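The Long Life of a Spare Part

When the door catch on a Brurnau dishwasher snaps, what does it cost to put right? The catch itself sells for less than a sandwich, and the owner can fit it with one screwdriver. Most of the bill, for those who call someone out, is the visit.

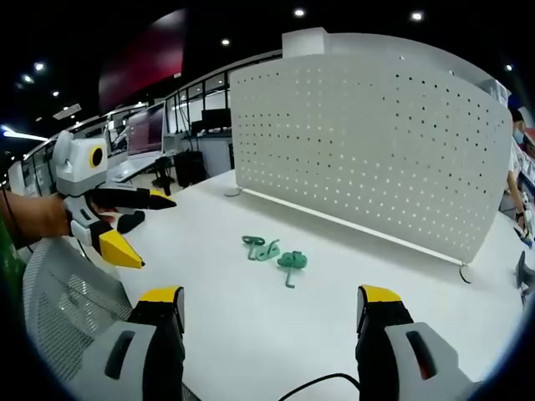
Stamatia Xenos has been selling spare parts for household machines from the same shop in Clernelura for most of her working life. The shop is narrow and goes back a long way. Drawers run down both walls, labelled by maker and then by model, and the labels on the older ones are in her father's handwriting. She keeps 2,000 different parts in stock and can order a good many more.

Hinges, catches and knobs make up most of the trade. Motors and pumps bring in more money per sale, but people tend to give up on a machine when the motor goes. A broken knob annoys them enough to do something about it.

"They come in with the old one in a sandwich bag," she says. "That's the best thing they can do. If they come in with a description, we could be here all afternoon."

The difficulty is that makers change small things often. Moschos sold one washing machine under the same name for years and altered the door handle 3 times in that period. The handles look alike on a counter. They will not go into each other's fixing holes. The only safe guide is the number on the plate inside the door, and on many machines the plate has worn smooth or been painted over.

Prices are hard to predict too. A filter cover for a Prurkix vacuum cleaner may be cheap because a million of them were made, while a plain plastic clip from a slow-selling oven can cost more than the shelf it holds up. Xenos will tell a customer when she thinks a part is poor value. Some buy it anyway, usually for a machine that came from a parent's house.

Stock is the other worry. Once a maker stops supplying a part, whatever is in the drawers is all there is. Last October she bought the remaining shelves of a shop that was closing along the coast, 1,170 items in banana boxes, and she is still sorting them. One box held nothing but kettle lids. She has sold two.

Anyone planning a repair at home should start by writing down the full model number, including any letters after the stroke. Take the broken piece off before ordering, and keep all of it, even the crumbs. Check whether the screws are sold with the part, as they often are not. Unplug the machine first, and turn off the water if it has any.

The shop opens at nine and shuts for lunch. On Saturdays it is best to come early, before the queue reaches the door.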